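June, notebook 27, bench by the window

Sourdough crackers, fourth round. Gudrun wanted everything written down this time, so here goes.

Starter fed at 6:40 with the Dalen rye and it was up over the rubber band before lunch! Much livelier than last week's on the white flour. I'm now fairly sure the slow rise in round three came from the flour and had nothing to do with the jar sitting near the door. Sigrun Rønning still thinks it was the door. We can settle it by feeding two jars side by side, one rye, one white, same shelf.

Dough as mixed:
285 g discard, straight from the fridge
27 g butter, melted and left to cool
rye to bring it together, added by the spoonful (forgot to weigh the bag before and after, sorry)
salt, caraway, a little black pepper

It came together faster than I expected and felt lovely — smooth, a bit like putty, hardly stuck to my hands at all. Rested it under a cloth while I cleaned the roller. Gudrun Aasen's note from the Tilgate bake says an hour is enough. I gave it closer to two and the sheet stopped shrinking back when I rolled it. Big improvement! In round three I was fighting it the whole way and ended up with thick corners and a middle you could read through.

Rolled between two sheets of paper, second setting, then docked with a fork. Docking matters more than I gave it credit for. Half of tray A I left undocked on purpose and it blew up into pillows. Pretty, and tasty too, but you can't stack them and they shatter if you put cheese anywhere near them.
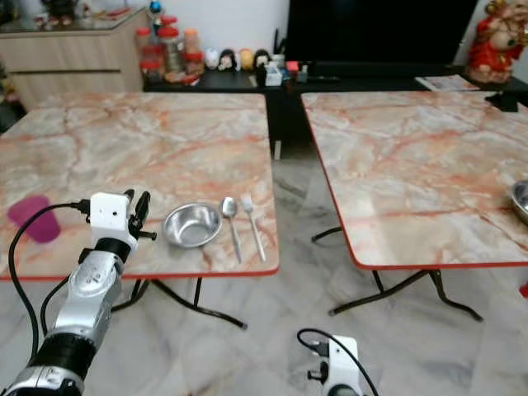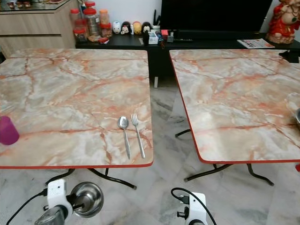

Cup, spoon and fork on the marble-patterned top.

Bake times. Tray A went in on the middle shelf, 14 minutes, pale in the center and brown at the edges. Tray B one shelf down, turned at the halfway point, 17 minutes, and those are the best crackers we've made so far. Even color, clean snap, and the caraway comes through without taking over. Tray C I pulled early to see if they would crisp up as they cooled. They did not. Put them back for 5 more minutes with the oven off and the door cracked open, and that saved them.

Total weight of dough 1581 g before the trimmings went back in. I rerolled the trimmings once. Second rolling was tougher, so next time those get cut into strips and baked as sticks.

Tasting so far: the Pletach seed mix is better on top than inside the dough. Inside, it tears the sheet. On top it needs a brush of water and a light pass with the roller or it all ends up at the bottom of the tin. Sigrun likes the plain ones. I would happily eat the seeded ones until there were none left.

To do for round five:
- weigh the rye!!
- two-jar test as above
- all trays on the lower shelf, turned once
- try the coarse salt from Gitovitz, less of it, added after the brush of water
- leave a sealed tin and an open tin overnight and compare the snap in the morning

Gudrun, the caraway is nearly finished. I put the last of it in the small jar behind the butter paper.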